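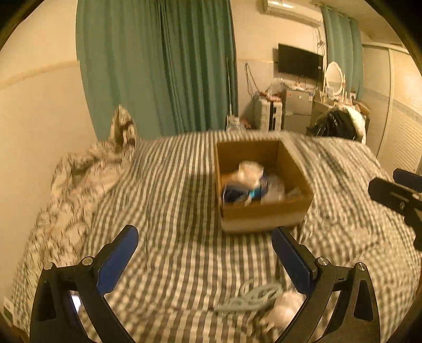

**¿Cuánto cuesta montar en casa una pinza manual para grabar demostraciones?**
Menos que un brazo robótico y bastante más de lo que anuncian los tutoriales. El kit Trimport sale por 129 euros, y en ese precio no entran ni los tornillos de repuesto ni las tardes perdidas.

## Sesión 2. Montaje doméstico: lo que conviene poner en duda

*Apuntes de clase, 25/05/2023*

### Las articulaciones

El manual de Trimport pide apretar «hasta el tope». No lo hagáis. Un pivote al tope roza, y ese roce luego se confunde con la resistencia del objeto. Apretad, soltad un cuarto de vuelta y comprobad que los dos brazos cierran a la vez.

Las almohadillas de los dedos son azules, rectangulares y de recambio. Skarkine vende otras «universales»; en el taller hubo que limarlas todas.

### El entorno

Una habitación cualquiera vale para grabar: una cama con sábana de rayas, una caja de cartón abierta y llena de cosas, bolsas de plástico arrugadas. Se suele decir que ese desorden «generaliza mejor». Puede ser. Pedid siempre los datos de quien lo afirma.

El plástico transparente y los cables enredados son casos difíciles. Si movéis la pinza deprisa, además, saldrán borrosos.

### Los números

Vanhove presume de 2.598 demostraciones caseras. No aclara cuántas descartó, ni con qué criterio. En noviembre repetimos su protocolo con 40 tomas y no bastaron para confirmar nada, ni a favor ni en contra.

### Para entregar

- Hoja de montaje, con la holgura de cada pivote.
- Registro de tomas, incluidas las fallidas.
- Media página sobre una afirmación del folleto de Trundis que no os creáis, y cómo la comprobaríais.

Las hojas sin tomas fallidas se devuelven sin corregir.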